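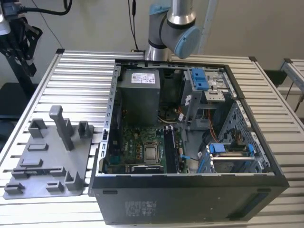
Tower on its side, side panel off, processor in its socket with no cooler on it. The printed plate with the part holders is on the left.

How to Test Whether a Robot Arm Can Strip a Desktop PC

People who run repair benches and recycling lines keep asking us if an arm can take over computer teardown. The short answer is that it can do parts of it. The longer answer depends on your machines, your fixtures and how much time you are willing to spend on setup. This page walks through the test we use at Fancombe before we tell a shop yes or no. You need an arm, a gripper, a solid table and one type of PC that you have a lot of.

Step 1. Pick one case model

Don't start with a mixed pallet. Choose the case you see most often and stay with it until the test is done. A case with plastic release clips and drive carriers is a good first choice, as a gripper can work those without a screwdriver. Cases held together with screws can come later, once you have a driver tool that finds the screw head reliably.

Check that the drives have been logged before you start. If your shop wipes drives in place, do that first.

Step 2. Lay the tower down and fix it

Put the tower on its side with the open side facing up. An upright tower tips when you pull on a cable, and the arm has to reach in sideways. Lying down, almost everything comes out with a straight lift.

A slotted extrusion table makes this easy. Bolt stops into the slots on at least two sides of the case and push the case up against them. It should go back to the same spot every time you load it. If you can shift it with one finger, add a clamp. A case that creeps during a run will look like a vision problem, and you can lose an afternoon to it.

Step 3. Print a plate for the parts

A person drops a memory stick in a tray and never thinks about it. An arm needs a known place to put it, at a known height and angle. We print a plate with a raised holder for each kind of part and a few spare blocks for things we haven't planned for. Make the openings a little wider than the part and put a slope on the top edge, so a part that comes in slightly off will slide down into place.

Our third plate was the first one worth keeping. The first two had holders too close together, and the gripper fingers hit one while reaching for the next. Leave more space than you think you need.

Step 4. Order the jobs from easy to hard

Run each job on its own before you chain any of them. This is the order we use:

1. Lift out a loose memory module.
2. Open the memory latches, then lift the module.
3. Squeeze the release on a drive carrier and slide the drive out.
4. Raise the processor lever and pick up the processor.
5. Unplug a data cable.
6. Unplug the main power connector.

Cooler removal isn't on the list. Old thermal paste holds hard enough that the processor sometimes comes up with the cooler, and pins get bent. We take coolers off by hand before the case goes on the table.

For job 4, use a suction tip if you have one. Finger grippers can do it, but they need to come down very straight, and there isn't much edge to hold.

Step 5. Set force limits before you set speed

Set the force limit low and raise it in small steps until the job works. Memory latches need more push than most people expect. Drive carriers need less push but a steady pull. Write down the number for each job and keep it with the program.

Leave the speed slow for the whole test. You are finding out whether it can be done at all, and you can tune the cycle time afterward.

Step 6. Run it and keep a log

We ran 519 single-job attempts on the first case model in June. That sounds like a lot, but divided over the whole list it's not much per job. For each attempt, write down the job, pass or fail, and what a person had to do to recover. The last column matters most. A failed grab that the arm can retry costs you a few seconds. A cable snagged under a drive cage stops the line until somebody walks over.

Sort your failures into three groups:

Missed – the gripper closed on nothing or slipped off.
Stuck – it had hold of the part but the part didn't release.
Damaged – something bent, cracked or tore.

Missed usually means calibration or lighting. Stuck usually means the force limit or the pull direction. Any damage to a part you plan to resell means that job goes back to a person for now.

What we tell shops

Rigid parts with one way out are within reach today. Drives in plastic carriers and memory in open slots are both fair candidates if you have volume in one model. Cables are still the weak point. They lie differently in every machine, they hide their own connectors, and they move when touched. Our arm takes about 6 minutes on the rigid parts of one case, and a practiced tech is well ahead of that. The arm makes sense when it can run beside the tech, who clears cables and coolers and then hands the case over.

If you change case models, plan on redoing steps 2, 3 and 5. The program structure carries over, and so does the log sheet.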